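**Kitchen island** - a freestanding or floor-fixed cabinet block, open to circulation on at least three sides, that supplies work surface, storage or appliance space away from the walls of a kitchen. A block joined to a wall or to a cabinet run on one side is called a peninsula. A small movable version on casters is usually sold as a kitchen cart.

## Terminology

Trade usage separates the *base* (the cabinet carcass or frame) from the *top* (the work surface). The *working side* faces the range or sink; the *seating side* carries an overhang with knee space below it. A *split-level* island has a raised ledge on the seating side, commonly at bar height. A *waterfall* island is one in which the top material is mitered and carried down to the floor at one or both ends.

The word "island" is also used in store fixtures, where it means any display accessible from all sides. This article covers the domestic sense only.

## History

Freestanding worktables were the normal work surface in large household kitchens well before fitted cabinets. They stood in the center of the room, were often made of scrubbed softwood, and held few or no drawers. When continuous wall-mounted counters became common in the first half of the 20th century, the central table lost its main purpose in smaller houses and was often removed to free floor area.

The fixed island returned with the open-plan house. Removing the wall between kitchen and living area also removed the cabinets that had hung on it, and the island took over part of the lost storage. It came to mark the boundary between the two areas as well. Early built examples were frequently assembled from ordinary wall-run base cabinets placed back to back, a method still in use.

## Construction

### Base

Stock base cabinets are about 24 inches deep. A single row with a finished back panel gives the narrowest common fixed island; two rows back to back give a top close to 50 inches deep, near the limit of comfortable reach from either side.

Cabinets are fastened to cleats screwed to the subfloor. The cleats are set inside the footprint of the carcass by the thickness of the side panels, and the cabinets are lowered over them, leveled with shims and screwed through the toe kick. Finish flooring may run under the island or stop against it. Floating floors are generally stopped short, as a heavy cabinet block pinned through the floor prevents it from moving with changes in humidity.

### Top

Materials include natural stone, engineered stone, solid surfacing, laminate, hardwood and stainless steel. Slab materials are limited by slab size, and an island longer than the slab requires a seam. Fabricators place the seam away from sink and cooktop cutouts, where the remaining material is narrow and liable to crack in handling.

Speckled and fine-grained patterns hide a seam better than veined ones. Pale tops show stains from coffee, wine and turmeric more readily than dark tops, though they show less dust and fewer water spots.

### Overhang

An unsupported stone overhang is normally held to 10 or 12 inches, depending on thickness. Beyond that, steel brackets, corbels or legs are added. Flat steel brackets are let into the top edge of the cabinet and do not reduce knee space.

## Dimensions

| Element | Common value |
|---|---|
| Work surface height | 36 in |
| Raised ledge height | 42 in |
| Aisle, one cook | 42 in |
| Aisle, two cooks | 48 in |
| Seat width | 24 in |
| Knee depth at 36 in height | 15 in |

Aisles are measured between counter edges, excluding handles. Where an oven or dishwasher door opens into the aisle, the clearance is also checked with the door down. Kitchens under 12 feet in width seldom accept a fixed island with full aisles on both sides, and a peninsula is the usual substitute.

## Services

### Electrical

Wiring reaches an island through the floor. In houses with a crawl space or basement the cable is brought up directly; on a concrete slab, a channel is cut and later patched. Receptacle rules vary between jurisdictions and between code editions, and the locally adopted edition governs. Outlets may be set in the end panel, below the overhang, or in a pop-up unit fitted through the top.

### Plumbing

A sink in an island has no adjacent wall in which to run a vertical vent. Two arrangements are used. The loop vent rises as high as possible inside the cabinet, turns down again and runs below the floor to a wall stack. The air admittance valve is a one-way device mounted above the trap arm; some authorities restrict or forbid it.

### Ventilation

A cooktop in an island is served by a ceiling-hung hood or by a downdraft unit. Island hoods are made wider than the cooktop, commonly by three inches on each side, to offset cross drafts that a wall hood does not meet.

## Case: the Omville survey

The Omville housing survey, compiled by Edivaldo Fagundes and dated 2019-07-29, recorded kitchen layouts in nearly 4000 dwellings. Fixed islands were present in 2657. The survey treated carts and peninsulas as separate classes, and kitchens under renovation were left out.

Fagundes noted two recurring faults. The first was an aisle blocked by an open dishwasher door. The second was an overhang extended past its support after the original top had been replaced with a heavier one. The Soler and Odiro tracts, built to similar plans, differed mainly in the placement of the sink: on the island in Soler, under the window in Odiro.

## Use

Islands without a sink or cooktop serve chiefly for preparation, serving and the standing of small appliances. Continuous surface is the main advantage of this type, and designers often keep at least one stretch of 36 inches free of cutouts. Appliances kept on the top permanently reduce that stretch - a point in favor of a lift shelf or a tall cabinet with an internal outlet. Cords are kept short and routed away from the seating side.

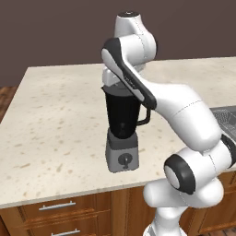

## See also

- Butcher block
- Countertop
- Kitchen work triangle
- Peninsula (cabinetry)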